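Cuaderno de taller, diciembre, por la tarde

Sigo con los fondos y las superficies para el encargo de Tunik. Queda por decidir el acabado de mesa. El papel de cuadros en tonos pastel se queda como está: el dibujo es grande y llena bien la pared. Para el tablero hay dos candidatos, el de madera clara y el de mármol beige. De la muestra de Trorkberg sobran 700 mm, guardados en el estante de abajo.

Con la madera, la veta es muy suave y apenas compite con los cuadros. El mármol tiene mucha vena fina y algunas más marcadas; conviene probarlo con objetos lisos. La caja de lata azul de Cinnamoroll se separa bien del beige. Tiene un roce leve en el borde de la tapa, lo apunto para el inventario (ref. 129).

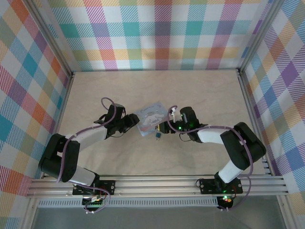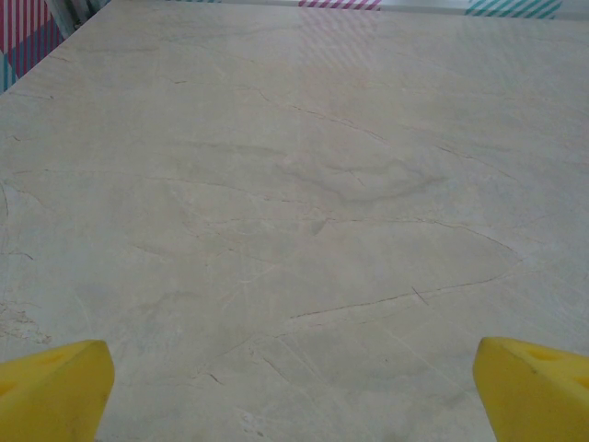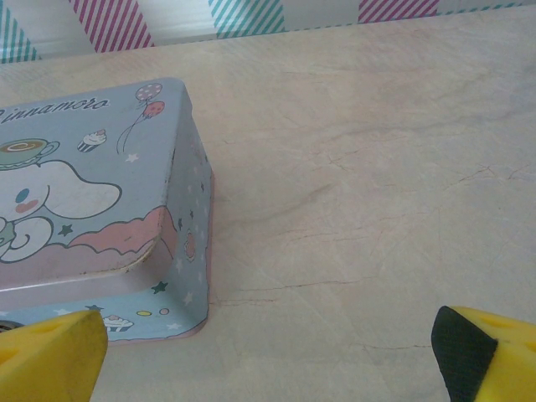

Al leer esto, Phetsri contestó que prefiere el mármol, pero que pidamos antes a Jumico una muestra mate, porque el vinilo brillante del último pedido se levantó por las esquinas a las pocas semanas.

Pendiente: pedir la muestra, cortar cuatro tiras de papel para repuesto y limpiar los restos de cola de la regla larga.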